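Home Reviews Guides Equipment Archive Contact
Reviews > Robotics Equipment > Teaching Devices > Hand-Held Grippers

Review: The Lumar Hand-Held Gripper Pair
Posted 14 February 2018 by the Vavalia Equipment Desk

The Lumar pair is intended for laboratories and training departments that wish to show a robot a two-handed task without placing an operator at a remote console. The operator holds one gripper in each hand and performs the task directly. Each gripper records its own movement and the opening of its fingers, and the recordings are later used to train the arms. Vavalia received one pair on loan from the distributor, Pravach, and returned it at the end of the trial.

Test task

The reviewers selected the sorting of plastic clothes hangers from a pile into a basket. Hangers are light and inexpensive, and they catch on one another readily. A gripper that performs well with blocks and cups may still have difficulty with a thin rod lying under two others. The fingers must be brought in low from either side, and the operator must decide which bar to take before closing. Small details of the molding, such as the short round pegs on some of the bars, also affect where a secure hold can be made.
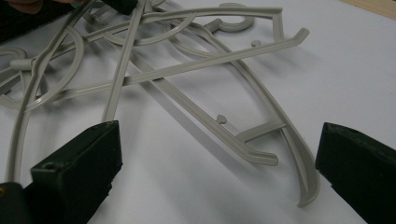

Handling and comfort

The grippers are compact and may be held for long periods without undue strain. In the trial, operators worked in sessions of 48 minutes, and none asked for a shorter session. The fingers are thick in relation to a hanger bar. This gives a firm hold on a single rod, but it makes it difficult to reach between two rods that lie close together. Narrower fingers are listed by Pravach as a separate item and were not supplied for this review.

Both grippers are wired. The cables did not prevent any movement required by the task, although operators were advised to let them fall to the outer side of each arm before beginning. On a smaller table this would require more care. A wireless version would be welcome - the manufacturer has stated that one is planned for March.

The work surface also deserves attention. A plain white covering was used over the tabletop. Gray hangers on white are not the easiest combination for a camera, and departments with a choice of material may prefer a darker sheet. The woven basket was placed at the operator's left, within easy reach of the left hand.
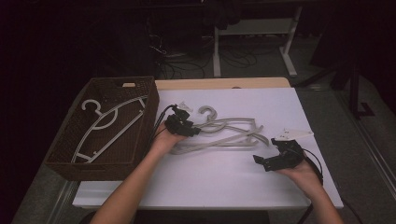
Photo: Vavalia Equipment Desk

Recording and software

Recording is started and stopped from the accompanying program, which runs on an ordinary desktop computer. The reviewers kept 69 demonstrations for training. Unsuitable recordings may be marked and removed after each attempt, and this function proved to be the most useful part of the program. The export function is less satisfactory. Files must be named one at a time, and the program does not warn the user when a name has already been used.

The stated storage limit is 1000 demonstrations per project. This was not approached during the trial and could not be verified.

Comparison with remote control

The same task was attempted with the Hồ remote-control station reviewed earlier by this desk. Operators found it slower to separate the hangers through the station, where each adjustment of the wrist had to be made through the control arms. The station does offer one clear advantage: the operator works within the true reach of the robot at all times. With the Lumar pair it is possible to make a movement that the robot cannot repeat, and new operators should be instructed accordingly.

Recommendation

The Lumar pair is recommended for departments that require two-handed demonstrations of light tabletop work. It is not recommended for heavy objects. The printed manual should be read before first use, in particular the section on calibration, which must be repeated whenever the fingers are changed. The warranty period is 2 years and covers the grippers but excludes the cables.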